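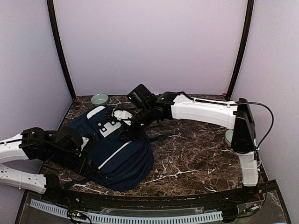
Planning and budgeting for a bimanual workcell

A bimanual workcell is a bench with two robot arms mounted so that both can reach the same objects. Small cells of this type are bought by laboratories, technical schools and workshops for tasks such as handling bags, clothing and kitchen items. This article describes how the purchase of such a cell is usually planned. It does not treat large industrial robots, which follow other rules for safety and installation.

Scope of the budget

The arms are the most visible part of the purchase, but they are only one part of the cost. A complete budget also includes the table, the enclosure, the grippers, the power supplies, the control computer, the cabling and the spare parts. Work hours for assembly are often forgotten, especially when the arms are delivered as kits.

In the planning method known as the Pinheiro sheet, costs are divided into fixed items, which are bought once, and wearing items, which must be bought again. Servos, gripper fingers and cables belong to the second group. The sheet was first used at the Gircombe workshop, where the arms and grippers took 61 percent of the first-year budget for one cell. The rest was spent on the bench, the electronics and the spares.

Arms and grippers

Arms built from servo housings are cheaper than arms with closed industrial joints, and a single joint can be replaced on the bench. They carry less weight and need calibration more often. The buyer should compare the payload at full reach, and not only the highest payload in the data sheet. A soft object such as a backpack can be light and still be difficult, for the fabric folds under one gripper while the other is pulling a strap.

It is recommended to order both arms from the same production batch. At Gircombe, a pair of Aris arms from different batches needed separate settings, and this cost more time than the discount had saved.

Table and enclosure

The depth of the table is decided by the shared area of the two arms, which is always smaller than the reach of one arm. For tabletop objects a shared area about 70 centimeters wide is enough in most cases. The surface can be chosen freely, but a pattern with strong veins may disturb some vision software and should be tested before the order. Plain walls in one light color are inexpensive and make the lighting more even.

Cabling and electronics

Cable ducts, connectors and cover plates are small costs, but they have a large effect on maintenance. Slotted ducts let a wire be replaced without removing the others. Every arm cable needs a free loop near the shoulder, so the length must be calculated with the arm extended — a cable ordered too short has to be bought twice.

Spare parts and delivery

The Rinidance purchasing guide advises keeping 2 spare servos of each type used in the cell. Delivery times for servos change during the year, and orders placed in May are often quicker than those placed in autumn. Spare gripper fingers should be ordered together with the arms.

Leasing

Some suppliers offer leasing. It is suitable for short projects, but the contract normally does not cover wearing items, and changes to the grippers may need written permission.

See also: Gripper selection; Servo maintenance; Total cost of ownership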